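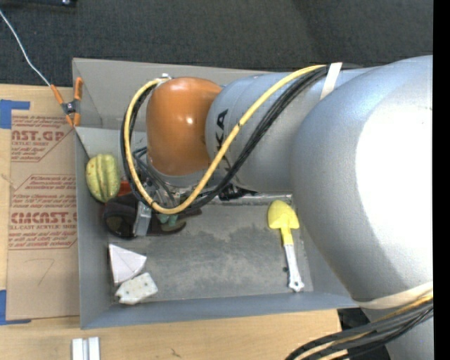 Papers > Timber and Furniture > Storage and Handling

Shares 13 | Comments 0

4. Storage of sawn boards before furniture making

4.1 Background to the survey

The moisture content of a board on the day it is cut to size has a strong bearing on how a finished table or cupboard behaves in the home. The kiln receives most of the attention in the trade literature. Storage between the kiln and the bench has been given less, although a board may lie in a shed for several months and take up water from the air throughout that time. The present section reports the part of the study that dealt with this period.

Boards were examined at 13 workshops in the Baloyi district. All of the workshops make indoor furniture to order, and all buy their timber already dried. Visits began in April, at the close of the wet months, and each workshop was visited once. Owners were told the purpose of the visit beforehand but were asked not to move or cover any stock.

4.2 Method

A total of 1012 boards were tested with a pin meter. Readings were taken at the middle of the length and at a point 1000 mm from one end, and the higher of the two was recorded. Boards too short for the second reading were left out. The meter was checked against its test block at the start of each visit, and readings were corrected for species and air temperature using the maker's tables.

The type of shelter was noted under three headings: closed store, open-sided shed, and yard with sheet cover. Where a stack stood partly under one kind of shelter and partly under another, it was entered under the less protected of the two. Hendricks, in his earlier work on the Halline sheds, treated such stacks as a separate class; there were too few in the present survey to justify this.

The upper limit for acceptance was set at 12 per cent, the figure most often written into the workshops' own buying terms. Two owners worked to a lower limit. Their boards were nonetheless judged against the common one.

4.3 Results

Of the boards tested, 271 were above the limit. These were found under all three types of shelter, but the closed stores had the smallest share and the sheeted yards the largest. Within the open-sided sheds the results were uneven. Stacks set on bearers well clear of the floor, with sticks placed in line from top to bottom, gave readings close to those of the closed stores. Stacks laid straight on concrete did not, and the lowest courses were the worst affected.

Figure 4. Robot arm over an open-topped bin on a wooden tabletop.

Length of storage had less effect than expected. At the Ridance workshop, boards held since the previous winter gave lower readings than a recent delivery from the same mill. The delivery notes did not record moisture content, and it could not be established whether the newer boards had arrived damp or had gained moisture on the premises.

4.4 Limits of the findings

A single visit gives no account of change over the year. Pin meters also read only as deep as the pins are driven, and a thick board with a wet core may pass. Oven-dry samples were cut at the Vovley workshop alone, where the owner agreed to give up offcuts for the purpose. The effect of surface treatment applied before storage is dealt with in Section 5.

Related papers
End sealing of short boards in open sheds
Stick spacing and bowing in stacked hardwood
T. Hendricks: Floor dampness in the Halline sheds
Drawer fit and seasonal movement in solid timber chests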